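Equipment Planning Board > Handling Cells > Second arm for the Trurna station: budget line or not?

procurement_desk
Posted 3/4/21
Our office must submit its equipment request for the Trurna station by June. The present proposal is for a second two-arm cell, with spare grippers from Riludov. Before the figures are fixed, we would welcome comments from departments that already run such a cell.

grutik_ops
We support the request. One arm cannot hold a stem steady and keep a vase in place at the same time. Please budget for spare finger pads as well — we ordered 33 last year and used 21 of them.

pant_finance
We do not agree that a second cell is justified. The present one is booked for 11 hours a week. Longer booking hours would cost far less than new equipment, and the floor space is already committed.

grutik_ops
Booked hours do not include setup. Laying out the artificial roses and resetting the vases takes more than 700 minutes a month, and the cell cannot be used for other work during that time.

line_planning_2
Any quotation should also cover cable routing and camera mounts. These were left out of the first order and had to be paid for from the repair budget. For reference, the stem work with one arm holding a long rose stem and the pink vase in front:

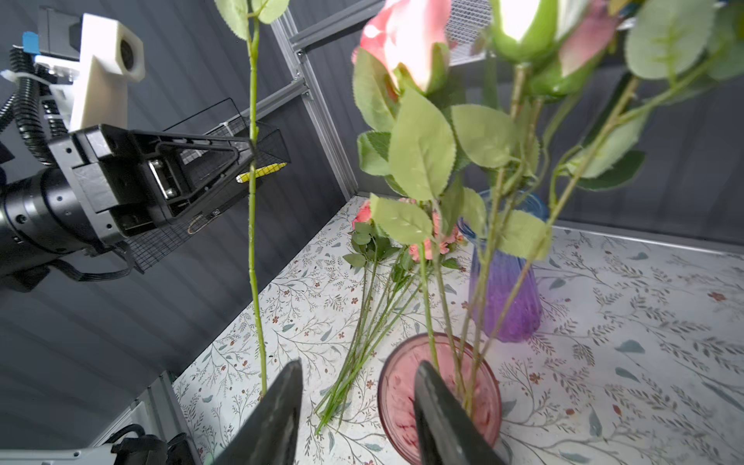

Revised request, items for comment
1. Two-arm cell, with wall panels and table
2. Spare grippers and finger pads
3. Camera mounts and cable guides

pant_finance
We can accept items 2 and 3. Our objection to item 1 stands until setup time has been logged for a full month.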